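Planning a Purchase of Hand-Held Gripper Sets: A Guide for Department Budget Holders

Edgate Technical Services, Equipment Planning Office

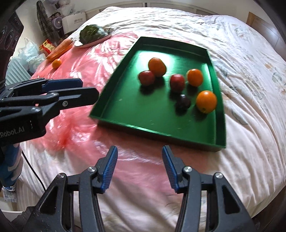 Departments that intend to collect handling data with hand-held grippers are asked to prepare a purchase plan before contacting a supplier. The steps set out on this page apply to first purchases and to additions to an existing stock. Replacement of single worn parts is covered by the small orders procedure and does not require a plan.

Step 1. Define the work

State in one paragraph what operators will handle and where. Sorting fruit into a tray calls for a different finger opening than folding shirts, and a plan that says only "household tasks" will be returned. List the largest and smallest objects by name. If soft or easily bruised goods are included, say so, as this affects the choice of finger pads.

Note also whether the work takes place on site or in private homes. Home sessions need carrying cases, spare gloves and a longer cable allowance, and these items are often left out of first drafts.

Step 2. Decide on the number of sets

Count in pairs. Most tasks now require one gripper for each hand, and an operator with a single unit cannot complete them. For every four operators working at the same time, plan five pairs. The fifth pair covers cleaning and repair.

Departments that share equipment across shifts may plan for fewer, provided that the handover is written into the schedule. Hala Hijazi in the Planning Office keeps the sharing calendar and can confirm which weeks are open.

Step 3. Separate the durable from the consumable

Enter the following under durable equipment:

Gripper bodies and linkages
Cameras and mounts
Cables and storage devices
Carrying cases

Enter the following under consumables:

Finger pads
Gloves
Pivot screws and washers
Trays, plates and sheeting
Food items used as handling objects

Fresh produce is a recurring cost and should be budgeted by the month. Last year the Emar project entered its fruit and vegetables as a single opening purchase and ran out of funds for them in December.

Step 4. Request quotations

Two written quotations are required for any order above $862. Ask each supplier to price the gripper bodies, pads and cameras on separate lines. Bundled prices may look lower, but they make it difficult to compare later orders for parts.

In the most recent round, Khoury quoted $412 per pair without cameras, and Priller offered a complete four-pair kit at $1,898. The two offers were not equivalent – the kit included cameras but no spare pads – and the comparison had to be redone by Anas Najjar once the missing items had been priced. Applicants are therefore asked to send the full parts list with the request.

Confirm the following in writing:

Delivery time for pads and screws
Length of the warranty on the linkages
Whether the mounting holes fit the cameras already in stock
Cost of return shipping

Step 5. Add training and upkeep

Allow one half-day of paid practice for each new operator. Add 20 percent of the durable total for upkeep in the first year. This figure may be reduced in the second year if the repair log supports it.

Pads should be inspected at the start of each session. Record replacements in the log on the same day, with the unit number and the initials of the operator.

Step 6. Submit the plan

Send the completed form, both quotations and the object list to Selina Bühler. Plans received before noon are logged the same day. Technical questions about camera fit or finger opening go to Qusai Khalaf, who will also arrange a loan pair for departments that wish to test their objects before ordering.

Approval of orders that combine two departments rests with Jihad Mansour. Both budget holders must sign the form, and the cost code of each department must appear on the first page.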